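Fetarow Workroom Checklist, Room 4
Monthly walk-through, March

1. Small supplies
Staples in original carton: OK
Carton closed: CHECK

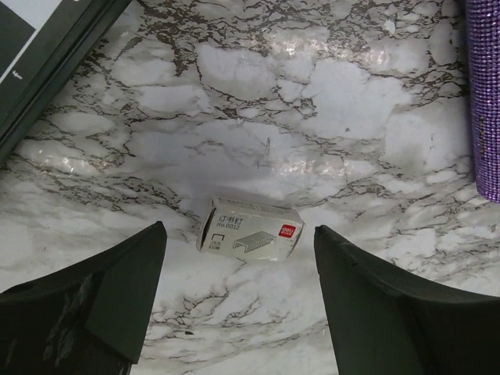

Box of deli staples, No.0012, on the tabletop.

Comment: Corners look a little worn. Press the end flap flush before the box goes back in the drawer. Loose staples on a work surface get into sleeves and fingers. Refill packs of 1,000 stay in the Bovero cabinet, bin 139.

2. Tabletop and surroundings
Top wiped down: OK
Edges checked for chips: OK
Corner fittings tight: OK
Walls clean: OK
Games and boards stored after use: NO

Comment: The chessboard is still out. It goes on shelf 2 at the end of the day.
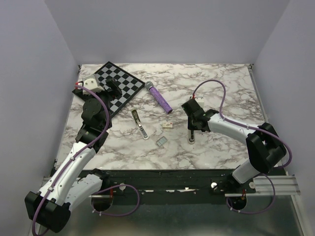
Wipe the marble-pattern top with a damp cloth only. The spray from Chaudhry left streaks last time and should be used up on the floor.

3. Cables
Tied and clear of the walkway: OK
Ties replaced where cracked: N/A

4. Follow-up
Staple box to drawer. Chessboard to shelf. Recheck both in April.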